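How to Trace a Relative's Army Unit From an Old Service Number

Many families have a service number and not much else. With a little patience you can usually get from that number to a unit, and from the unit to where it was sent.

Step 1. Copy the number exactly

Write it down as it appears, including any letters before or after it. Short numbers were often reused by different regiments, so 2704 on its own could belong to several men. Note where you found it: a medal rim, a pay book, the back of a letter.

Step 2. Search by name and number together

Enter the surname first, then add the number. If you get nothing, try other spellings. Clerks dropped accents and guessed at endings, and a man named Charvát may be filed under Charvat, Sharvat or Charwat. 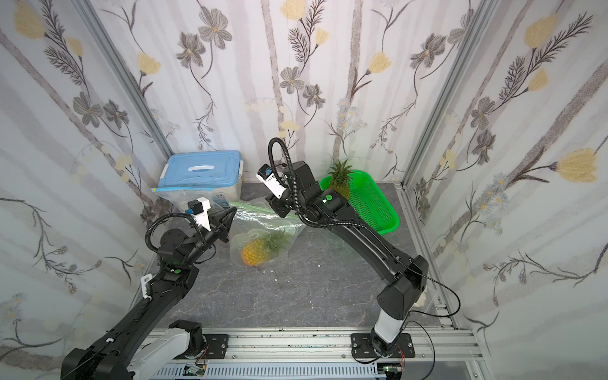 Step 3. Find the unit diary

Once you have a battalion, ask the archive for its war diary. Most were kept by day, with a place name at the head of each entry. Start with the month you know best. If a letter home is dated March, read that month and the 2 on either side. Keep paper notes in one small area and give each company its own color. The wallpaper flowers in the photo, gray and brown, pale yellow and pale blue, would do fine as a set – soft shades that don't hide pencil.

Step 4. Put the places on a map

Village names changed after the fighting, sometimes more than once. The Lurkmont gazetteer lists old and new names side by side. Mark only the places the diary gives. Don't fill in a route between them unless a second source backs it up.

Step 5. Check the casualty and transfer lists

Men moved between units after a hospital stay, often with a new number. If your relative drops out of the records, look here before assuming the worst. The Skollari index is sorted by date of transfer, so have your diary dates ready.

Copies from the Fundinlow reading room are limited to 400 pages per request. Order the diary first and leave the appendices for a second request.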